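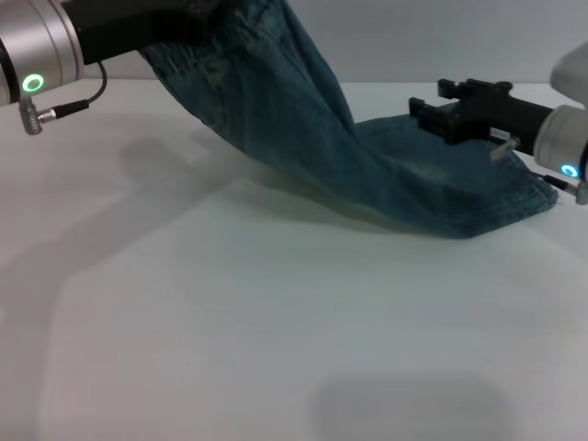 Figure 3. Denim jeans over a white table surface.

3.2 Garment handling

Jeans were the stiffest item in the Hotell set. Each pair was lifted near the waist or hem, lowered to the table and folded lengthwise, then in half. Twist in the leg — common in washed denim — was removed before the first fold. Boström's crease score was taken 300 s after folding, under a 5 kg plate. Side seams were aligned by hand for the Koubek trials only.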